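Horkudeo
Home Workshop Tips
Tips / Recording at home / Shelves and cupboards
Posted 17 January 2026 by Esperanza Calloway

Recording shelf-tidying demonstrations without losing your temper or your books

If you have signed up to record household tasks for a learning system, you will already know that putting a book on a shelf is the easiest job in the world until you have to do it so that a machine can copy you. I have been at it since December. My shelves have never been so tidy, or so often untidied again on purpose.

These tips are for people working with a hand-held gripper and a tracking cube on the wrist. If you are driving a full arm from across the room, most of the shelf advice still holds and you can skip the bit about sleeves.

Before you start

Clear the shelf you mean to use and then put back less than you think. One book, one spare thing, plenty of white space. A crammed shelf makes for lovely realistic data later on and a miserable first morning.

Wipe the cubes. A soft dry cloth will do. The black squares printed on them are what the tracking reads, and a thumbprint of butter across one corner will have your hand apparently teleporting to the kitchen.

Roll your sleeves or wear short ones. A floppy cuff slides over the wrist cube the moment you reach up, and you won't notice until you play it back.

Open the cupboard doors first, unless opening them is the task. A door left half shut is a door you will hit with your elbow. Ribbed glass is especially good at sounding expensive.

Picking a book

Hardbacks are kinder than paperbacks. They keep their shape when squeezed, and the cover doesn't peel up and wave at you. Choose one in a colour that stands out from the shelf. Avoid the dust jacket. Avoid anything borrowed.

Lay it flat to begin with. Upright books are for week two, when you have stopped swearing.

Working with both hands

Decide what each hand is for and stick to it for the whole batch. I keep the gripper in my left and use my bare right hand to set the book down and nudge it straight. My friends at Mummont do it the other way about and are wrong, but at least they are wrong the same way every time, and the system can learn from that.

Reach slowly. Keep the cube faces turned outwards as far as your wrist will let you. When the hand goes deep into a shelf the cube tends to vanish behind the edge, so hold the book by the front and let it stick out a little.

Run the cable down the forearm and leave some slack at the elbow. Too tight and it tugs the strap round; too loose and it will catch the one ornament you forgot to move.

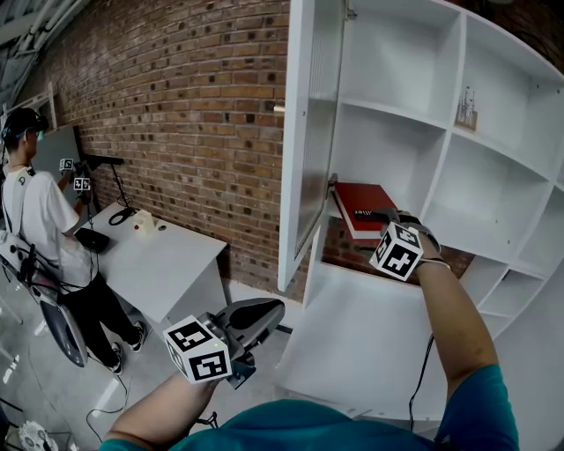 Sharing a room

Two people can record in one room if you agree on who has which corner. Face different ways where possible. Talk before the take or after it, never during, however good the gossip.

Keep cables to the wall side and know where yours goes. If you must step backwards, look first. I once brought down a standard lamp in the middle of the best take of the day, and the lamp is now in every sense part of the collection.

How many takes

I do 22 in a sitting and then have tea. You can push on for longer, but the hands get lazy and start taking short cuts, and the system will learn those as faithfully as the good ones. The batch Pettigrew asked me for was up to 900 takes, a number that looks quite reasonable in an email.

Change one small thing every five takes: the angle of the book, the side you stand on, the height of the shelf. Write it down on paper. Your memory of take 14 will be worthless by supper.

Keep the fumbles. If you drop the book and pick it up again, carry on and mark the take as a fumble in Closero, in the notes box. Don't quietly delete it. A system that has only met perfect shelving won't know what to do with a book on the floor.

Putting it all away

Unclip the wrist strap before you unplug anything. Coil cables loosely, never round your elbow like a garden hose.

Store the cubes in a lidded tub with a tea towel between them. Mine live in an old biscuit tin, which has led to two disappointed visitors so far.

Then put the books back where they lived before. This part isn't recorded, so naturally it takes me twice as long.

More in this section
Drawers that stick
Folding tea towels for the camera
Labelling your takes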